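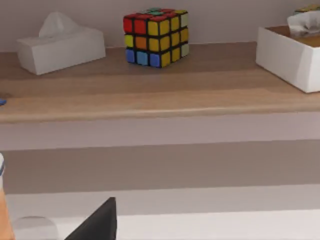 Tradholm to charge for bulky item pickup starting in July

February 11, 2023

Tradholm residents will pay $15 to have a bulky item hauled away from the curb under a plan the town council approved this week. The fee takes effect in July and ends a free service that has run in the town since the old landfill closed.

The charge covers one item. Households that put out more than one will pay $5 for each extra piece, up to a limit of $40 per pickup. Regular trash and recycling collection is not affected, and the yard waste schedule stays the same.

Town staff told the council that the free service had become hard to keep up. Crews made 496 bulky pickups last year, many of them on streets at the far end of the Flistside neighborhood, where the truck has to make a separate trip. Some pickups were requested and then canceled after the truck had already left the yard.
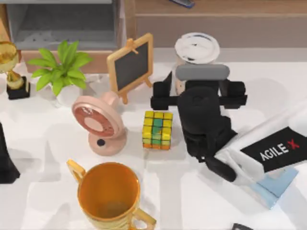

What counts as a bulky item

The fee applies to anything that does not fit in the town cart with the lid closed. Sofas, mattresses, dressers, desks, bookcases and large rugs are on the list. So are stoves and washing machines, as long as the doors have been taken off or taped shut.

Small household goods are not bulky items and should go in the regular cart if they cannot be reused. Paint, car batteries, propane tanks and tires will not be picked up at any price. Those still have to go to the transfer station in Hirkness, which takes them from Tradholm residents with proof of address.

Mattresses must be wrapped in plastic. The council dropped an earlier proposal that would have required the same for upholstered chairs.

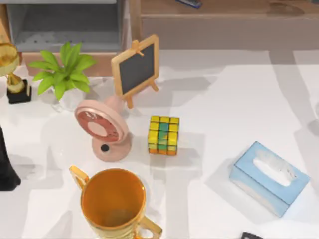 How to schedule a pickup

Requests will be taken by phone or at the front counter of the town office. Payment is due when the pickup is booked, and the resident will get a numbered sticker to put on the item. Anything left at the curb without a sticker will stay there, and the owner may be fined under the existing litter rules.

Residents can cancel and get their money back up to the afternoon before the pickup. After that the fee is kept.
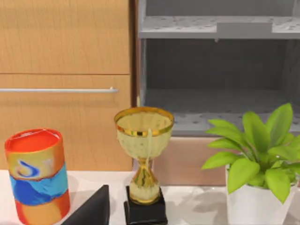
Items should be at the curb by 7 a.m. and no earlier than the evening before. Apartment buildings will need to book through the property manager, who can pay for several units at once. The $40 limit does not apply to those bookings - each unit is billed on its own.

The hauling itself will still be done by Kinoshita Disposal, which holds the town's collection contract. The contract was not changed as part of the vote.

Residents who already get a reduced water bill will not have to pay for their first pickup each year. They will need to show the same paperwork at the town office.

Several people who spoke at the meeting said they expected more furniture to be dumped on the road to Hirkness. Staff said they would report back on dumping complaints after the first six months.

Pickups requested before July will be free, including any that are scheduled for a later date.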